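Two Weeks With the Smallest Wagon on the Block

I had the keys to the Vosturico Pappas for two weeks in May, and I'll tell you right now that I gave them back grumpy. It's a little wagon. Remember those? A regular car with a longer roof and a square back end, low enough that you can wash the top without dragging out a stepladder. I grew up in the rear-facing seat of one, waving at truckers, so I'm not what you'd call a neutral party.

My test car was the Wisden trim, the middle of the range, in a green so dark it looks black until the sun comes around. The cheaper one has steel wheels and manual seats, and the fancier one, the Grimthorpe, adds a glass roof, a louder stereo and stitched stuff on the dash. I sat in a Grimthorpe at the dealer and it's very nice, but the glass roof eats into your headroom and I'm tall enough to care. If you wear a hat in the car (I do, all winter) go sit in one before you sign anything.

So what's it like to drive? Easy. That's the word I kept writing down. You drop into it instead of climbing up, the hood falls away so you can see the corners, and the steering has some weight to it off center. My street ends in an awful blind merge, uphill, with a hedge on the left that hasn't been trimmed since I moved in. Most of the tall things I've tested lately have windshield pillars as thick as a fence post, and I end up rocking back and forth in the seat like I'm in a boat. In the Pappas I just looked, saw the gap and went!

The engine is a small turbo paired with a mild hybrid setup, and it isn't fast. It pulls nicely from a stop and then sort of shrugs once you get to highway speed. Passing a camper on a long grade took some planning and a bit of noise. The transmission is a regular automatic with actual gears, thank goodness, though it's slow to kick down unless you put it in Sport, and Sport makes it hang on to every gear like it's mad at you. I left it in Normal and got used to pushing a little harder with my right foot.

I averaged 30 miles per gallon in mixed driving, with the air conditioning on and no special effort on my part. My own car, an aging crossover that I will not embarrass by naming, does a good deal worse than that on the same roads.

The ride is where I expected trouble, and I was half right. Over big stuff, railroad crossings and that heaved-up section by the water tower, it's lovely. Small sharp bumps come through more than I'd like, especially with nobody in the back, and the rear end gives a little thunk over expansion joints. Put a couple of people and their bags in and the whole car settles down. I noticed the same thing with an old wagon I owned years ago, so maybe it comes with the shape.

Inside, there are knobs! One for temperature, one for fan, one for volume, and a row of chunky buttons under them for the seat heaters and the defroster. The screen is a sensible size and sits up high where you can glance at it. I do have complaints. The map is slow to wake up, the lane-keeping turns itself back on every single time you start the car, and it takes 2 menus to shut it off. By the third morning I could do it without looking, which probably defeats the safety benefit.

The seats are firm and flat and I was fine after a four-hour drive, though my passenger wanted more lumbar. Rear legroom is decent behind me if I behave myself and slide forward a notch. Foot space under the front seats is tight in big boots.

Now the cargo area, the whole reason you'd buy one. The floor is flat and low, the opening is wide, and the back seats drop with a pull of a handle just inside the tailgate. There's a shallow tray under the floor, and a deep bin on each side behind the wheel wells. I hauled a dresser, then a week's groceries, then everything for a family cookout, leftovers and all, and my back didn't complain once. The load cover is fiddly. It wants to be clicked in one side first, then the other, and if you get the order wrong it shoots back at your knuckles.

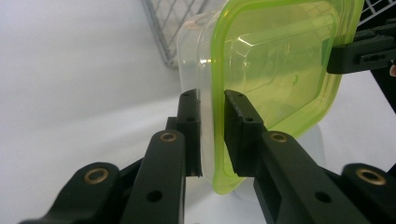 Grimthorpe, on the owners' board I'd been reading all through the loan, had already warned me that the load cover never gets any easier, that after 10 months the only fix was to leave it in the garage and throw a dark blanket over the luggage. Same post said the side bins were worth the price of the car, and that the thunk from the back got quieter with a few pounds less air in the rear tires. I didn't try that last bit on a loaner, and I'd check the sticker in the door jamb before I did it on my own.

I did ask the dealer why there was only one on the lot, tucked behind a row of crossovers with balloons on their mirrors. The answer was a shrug, more or less. People come in asking for something tall. They get shown something tall. The wagon waits for somebody like me to wander back there and start opening and closing the tailgate.

Would I spend my own money? I'd want the Wisden, with the heated seats and without the 9-speaker stereo, and sadly they come bundled together. I'd also want the all-wheel drive, and that costs you a little mileage and a little of that under-floor tray. Where I live it's worth it, with the hill and the ice. If you're somewhere flat and warm, save the cash and get good tires.

I parked it back at the dealer a little after 5 p.m. with a full tank and a few stray grass clippings in the back that I'd missed with the vacuum. Then I climbed up into my own car, and I do mean climbed, and couldn't see a thing over the hedge.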